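Birgit Kasten
September

Notes on cutting a long narrative poem down to a radio script. The source is my own Plesarberg, 230 lines, blank verse, one speaker. The slot at Florholm is 12 minutes, including titles.

First pass: I read it aloud at a normal pace with a timer running. It overran badly. Most of the excess was in the landscape passages, where the ear has nothing to hold on to.
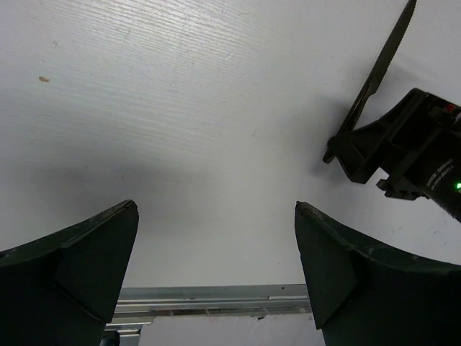 Mạch: Did you time it with the pauses in? Line breaks cost more on air than on the page. I'd mark every breath before cutting a word.

3 replies

I had not. I went back and marked them. End-stopped lines take a full beat, run-on lines take almost none. Joining end-stopped lines saved more time than removing adjectives did.

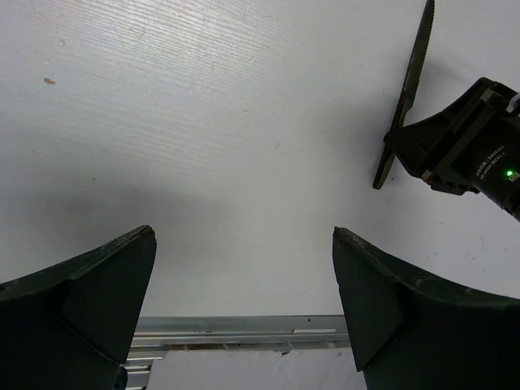

Second pass: split the single speaker into two voices. The ferryman gets present tense, the daughter gets past. That removed every "he said" and every "she thought," and a listener can tell the tenses apart without help.

What did not survive the split was the refrain. In one voice it builds. Passed between two, it sounded like an argument over who owned it. I kept it twice, both times with the daughter.

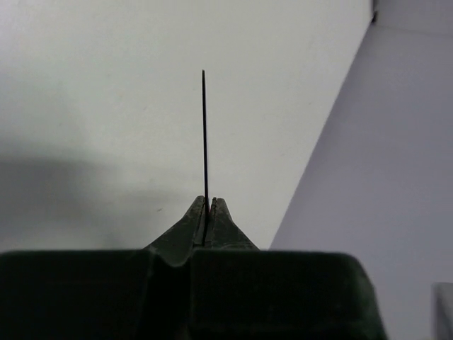

Third pass was meter. Five beats held for a whole scene gets sleepy through a speaker. I let the ferryman drop to four beats when he is giving orders and left the daughter at five. Up to 91 lines changed in some way, mostly by losing one foot.

The draft now runs to time with a short gap before the closing titles. The middle section, Briklow, is still the weak one.

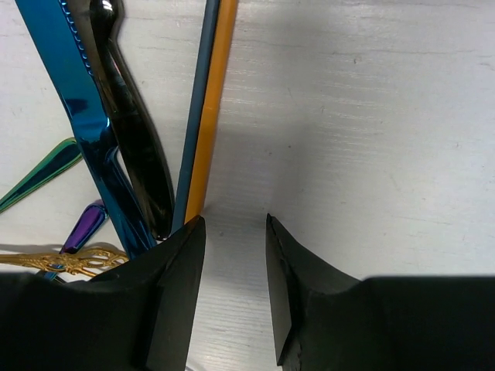 Table knife, utensils and a pencil, September.

Next: sound cues. I plan to write them as prose in the margin and keep them out of the verse.

14 likes · 2 shares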